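About Lomach

Lomach is a small research outfit of 6 people. We test methods that teach robot arms to handle clothes. We don't sell robots, and we don't sell the software that runs them. What we produce is measurements, and a fair number of them disappoint whoever asked for them.

Maricel Evangelista started the work after several years of reading papers on laundry folding and failing to get the same results at her own bench. The papers reported success rates in the nineties. Her arms, running the published code with the published settings, dropped shirts. Some of that was her setup, and she says so freely. A good part of it was how success had been counted. If a shirt starts out flat, face up and square to the table, a fold is a fairly easy thing to get. If it starts in a pile, most of the trouble is over with, one way or the other, before any folding begins.

That gap is still what we work on.

What we measure

We score a run from the moment an arm first goes for a garment to the moment both arms let go of it for the last time. A run can fail at the pick, at the spread, at any fold, or at the stack. We write down which. A person may not touch the cloth in between. If someone does, the run is thrown out of the success column and kept in the total, where it hurts.

This sounds obvious. It is not how most of the numbers you will read were made. We have sat through demonstrations where a hand came in to straighten a sleeve and everyone in the room went on watching the arms.
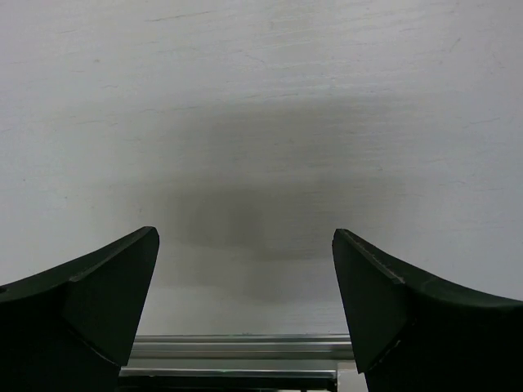

Before any run counts, both arms go through a check of their own: home position, finger opening, cable slack, wrist view. It is dull work and it is done every morning. Colton MacPherson wrote the procedure after we lost most of a November to a finger that had shifted slightly on its mount. The learned policy had been blamed for three weeks. We had even drafted a section explaining why it was weak on collars. The section was well argued and wrong.

Since then we have been slow to explain anything. A result goes up on the wall with its date and its settings, and it stays there a while before anyone is allowed to say what caused it.

The Imard result

The method people usually ask us about is Imard. It is a way of training on short corrections. An operator lets the arms work, takes over when they start to go wrong, and hands control back as soon as the trouble is past. The training then leans heavily on those few seconds. The claim behind it, which we did not invent and were not fond of, is that a small number of well-placed corrections beats a large number of complete demonstrations.

We collected 967 corrections and trained on them. On garments the policy had met before, starting in a heap, it finished 76 percent of runs under our scoring. The version trained on complete demonstrations did worse. We repeated the comparison with the operators swapped, in case one of them was simply better at folding, and the order held.

So the claim stands, as far as we pushed it. We would ask you to notice how far that is. Every garment was a light top. The table was the same table, the lights were the same lights, and the arms were bolted where they always are. We have no evidence that any of it carries over to jeans, towels, a darker room or a different brand of arm, and when we see our number quoted as if it did, we write to the people quoting it. Some of them write back.

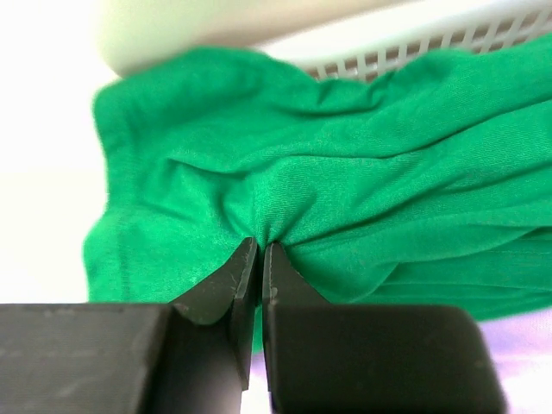 The pick is where we remain least convinced, by our own work as much as anyone's. A policy that grabs cloth somewhere and lifts will look fine on video. What matters is where it grabbed. Take a green knit held at one point between two fingertips, with the creases running out from the pinch: the arm certainly has the fabric, but that alone tells you very little about whether it has a useful piece of it. A hem or a shoulder gives the second arm something to work with. The middle of a back gives it nothing, and the pair can spend a long time passing the garment from one to the other. We now score the first grasp separately and publish that figure next to the overall one. It is the lower of the two in spirit if not always in arithmetic, and it has moved very little since we began keeping it.

There is a tempting answer, which is that a bigger model will sort it out. Maybe so. We tried 2 larger ones and the grasp score did not change by more than it changes between mornings. That doesn't settle the question. It does mean we would like to see a grasp score from anyone who says it is settled.

How we work with others

Groups send us a trained policy and we run it on our bench. Furent was the first to do this and still sends us new versions. The terms are short. You get every recording, including the ugly ones. You can dispute the scoring of any run, and two of us who did not score it the first time will watch it again. You can't ask us to drop a garment from the set, and you can't ask us to hold back a result because a better version is on the way. A better version is always on the way.

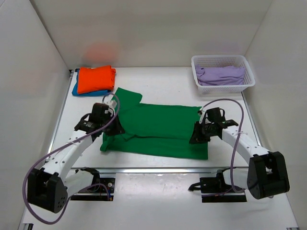 We also keep a frozen set of starting piles, recorded closely enough that the same heap can be rebuilt by hand to a fair likeness. It was Li, our shared name for the tool that overlays an old starting view on the live one, that made this practical. Rebuilding a pile takes patience, and the likeness is never exact. Cloth doesn't sit twice the same way. We report how far off each rebuild was, and people may weigh the runs accordingly.

What we don't do

We don't rank products for shoppers. We don't advise on whether a folding robot is worth buying, although we are asked often and our faces probably give us away. We don't take part in staged demonstrations. Visitors are welcome to watch ordinary runs, which go on from 9 in the morning until the arms or the operators have had enough, and they should expect to see a shirt abandoned halfway.

If you have tried to repeat the Imard comparison and got a different answer, please send it to Colton. He would like the raw runs more than the write-up. One group has done so already, their gap was smaller than ours, and we are still working through why.

Contact: Maricel Evangelista or Colton MacPherson, Lomach | Copyright Lomach, all rights reserved | Back to top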